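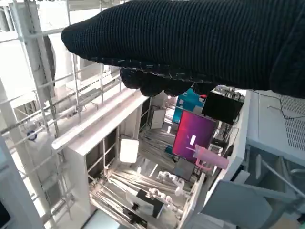 08/09/2018

Back on the sermon transcripts this morning, the Donnelly box. Heriberto had already typed up 94 of them before he went off on retreat (bless him, his typing is better than mine!), which leaves the old talks on prayer and fasting, and those are the hard ones. The preacher wanders. He'll start on the Psalms, get cross about television, then come back twenty minutes later with something so good I have to stop the tape and sit there a bit.

Tape 115 has a long piece on humility that I'd swear is the same talk as 168, only with a different ending. Braulio Ochoa thinks one was given at Avport in February and the other at Wotport. Need to ask him which he'd keep. I'd keep both.

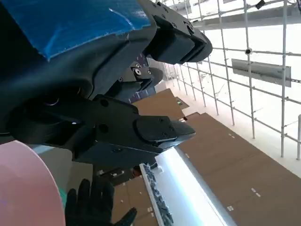
*Gripper, upper finger and pad, blue film on the housing.*

Still stuck on whether it's "stillness" or "illness" on side 2. Makes quite a difference to the sentence! Will try it again on the good headphones after lunch.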